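The Trial Period

The Planden kit came in two crates, and the second crate was the one with the instructions in it. I lost most of a morning to that. The woman who had sold it to us over the phone said it happened a lot and that they were going to change the labels.

I run the back office of a catering supply house called Stesen. We pack mixed boxes for school kitchens and canteens, a few of this and one of that, and for years it has been done by hand at a long bench. The owner had read about Planden in a trade paper. Thirty days on trial, one arm, one gripper, a table and a year of support if you kept it. If you didn't keep it, they took it away and you paid freight. He put the order form on my desk and wrote "your call" on it, which meant that if it went badly it would be my call and if it went well it would be his.

I put the arm at the end of the bench nearest the loading door, where the floor is level. The installer came from Arnaud, two hours up the valley. She bolted things down, ran the cables and made me sign a sheet saying I had been shown the stop button. Then she showed me the stop button.

"You teach it by doing," she said. "Do the pick yourself with the handles. Do it again. It gets the idea."

"How many times?"

"Depends what you're picking."

I wrote that in the notebook the owner had given me for the trial. He wanted a report at the end with a number in it. He didn't say what kind of number.

The first week I taught it cans. Cans were easy. They stood where you put them and they were all the same width. I stayed late in October anyway, because it was our slow month and my sister had the kids, and by the end of that week the arm could clear a tray of tomatoes into a box while I ate a sandwich. The two packers on the day shift came over to look. One of them asked if it could do cans of peaches. I said it was the same can. She said yes, but could it.

It could do peaches.

The second week was worse. I moved it on to jars, and it held them too high and set them down too hard. We lost 15 jars of pickled beets before I found the page on grip force. The floor by the loading door is still a little pink. I called Planden and got a man who was patient and slow and who asked me to read him the version off the screen. When I had read it he said there was a newer one. It took all night to load. In the morning the arm set the jars down gently, and about an inch to the left of where I wanted them, and I had to teach the whole thing over.

The older of the two packers had started at Stesen before I did. She had hands that never seemed to hurry. I timed her once that week without telling her, and then I felt bad about it and told her.

"What did I get?" she said.

"You got 17 boxes in the hour."

"What did that get?"

I looked in the notebook, though I knew. "Four."

She nodded and went back to the bench. She didn't say anything about it to the others, as far as I know.

By the third week I had stopped thinking of it as a trial and started thinking of it as my job. I came in at six, before the heat was on, and ran picks until the trucks came. The support man had told me mixed goods were the real test, soft things and odd shapes together, and to start with whatever was lying around. So I did fruit and kitchen bottles and a plate or two, and I wrote down every one, good or bad.

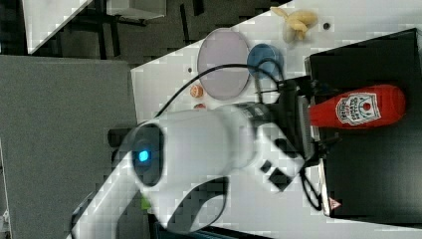

I kept at it until I had 638 entries in the notebook. I filled the last pages in pencil because the pen had given out and I didn't want to walk to the office for another one. More of the entries were good than bad. The bad ones came in runs. It would miss the same thing five times in a row and then pick it up as if there had never been any trouble, and I couldn't find a page in the manual for that.

The owner came down at the end of the month with his coat on.

"So do we keep it?"

I had the report ready. It was two pages. I had put the number of good picks at the top, and under it the jars, and under that what the support contract would cost us after the first year, which was 1,201 a month. That figure was on the last sheet of the order form in small type. I don't think he had turned the form over.

He read it standing up. He read the bottom line again.

"Jestalano rents them by the season," he said. "I was talking to a fellow."

"Same arm?"

"Different color, I think."

He folded the report and put it in his coat. He said he would sleep on it, and to leave the thing switched on for now, no sense paying for it to sit. Then he stood and watched it for a while. I had it on cans that afternoon, to be safe. It filled one box and began the next.

"It's slow," he said.

"It doesn't go home," I said.

The day shift was putting on coats. The older packer stopped at the end of the bench, took a can out of the arm's box, turned it so the label faced front and put it back. She did the next one too. The arm waited for her hand to clear, and then it went on, and I got the notebook out and looked for a pen.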